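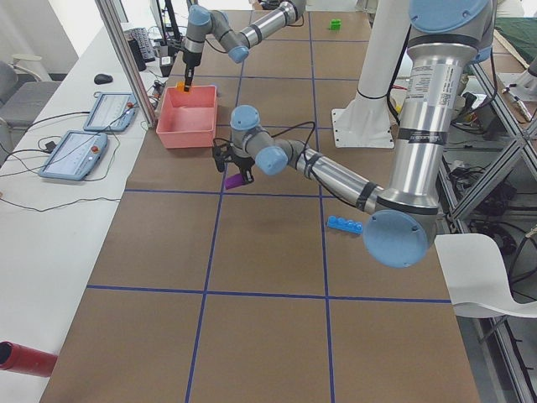 Does a Taped Grid Make Tidying Up Any Better? Project Report by Pin-yu Lau

Background

Our course unit on household order asked each of us to pick one piece of common tidying advice and test whether it holds up. I picked the one I believed least. The Naramley method, which we read in week two, says that any mess of small items gets easier to clear if you divide the surface into zones first. You mark the zones with tape, put one open bin down, and clear zone by zone. The handout claims this is calmer and faster than "grazing," meaning picking up whatever is closest.

I have shared a bedroom floor with building blocks for most of my life and have never once wanted tape. That is my bias, and readers should keep it in mind.

Materials

Blue tape on a flat brown surface, a pink plastic bin with an open top, and small plastic building blocks in mixed colors. I wanted a shallow bin because the deep kind hides what is in it, and then people dump it out again to find one piece. The Naramley handout has no opinion on bins, which seems like a strange gap when the bin is where everything ends up.

What I compared

Grazing and zones, 4 rounds of each, with the blocks scattered again between rounds. A round was over when every block was in the bin. I wrote down the time and also a short note on what was annoying.

What I found

The times overlapped so much that I don't want to claim a winner. The fastest round was a grazing round and so was the slowest. With only eight rounds, one dropped block can move the result, and blocks do get dropped.

The notes were more useful than the times. In the zone rounds, blocks sitting on a tape line caused hesitation every time. Which zone owns them? The handout doesn't say.
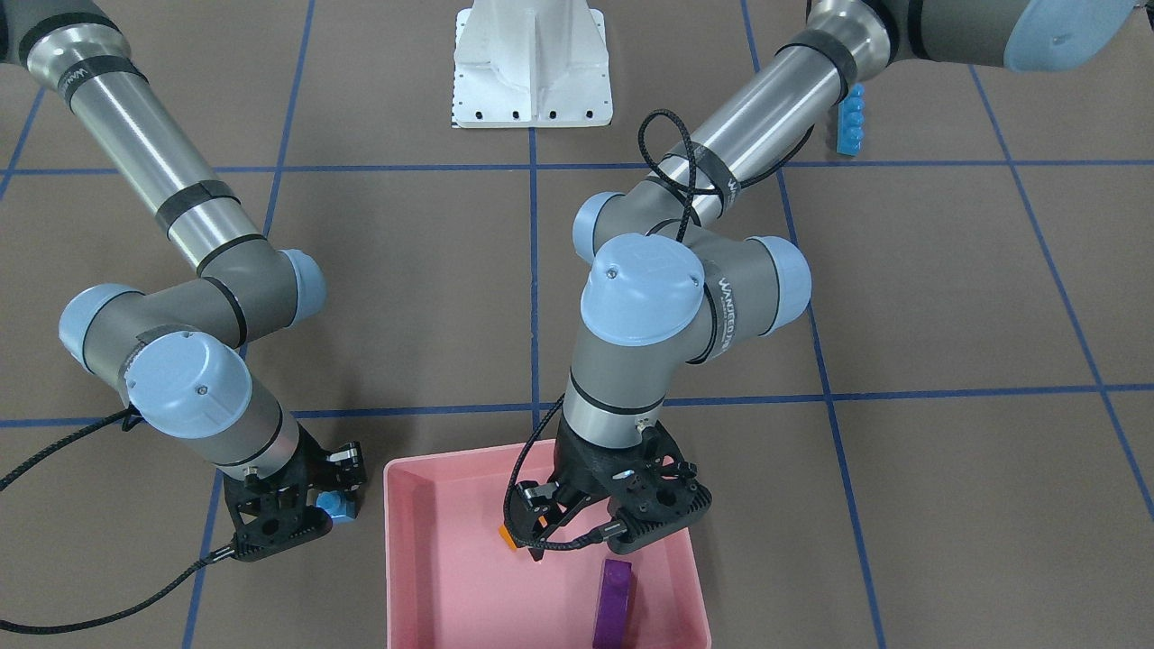 Bin position mattered more than I expected, and I didn't plan for it. With the bin within easy reach, either way of working went smoothly. With the bin far off, the zones closest to it got cleared quickly and the others dragged. I suspect a lot of what Naramley credits to the tape is really just people thinking about where to put the bin.

Problems with this project

I knew which method I was rooting for. The scatter was by hand, so no two rounds began the same. Blocks are also an easy mess, since all of them go to the same place. A kitchen drawer would be a fairer test, and zones might do better there.

I would repeat this in March with the bin position fixed and someone else doing the scattering. Until then I am not buying tape.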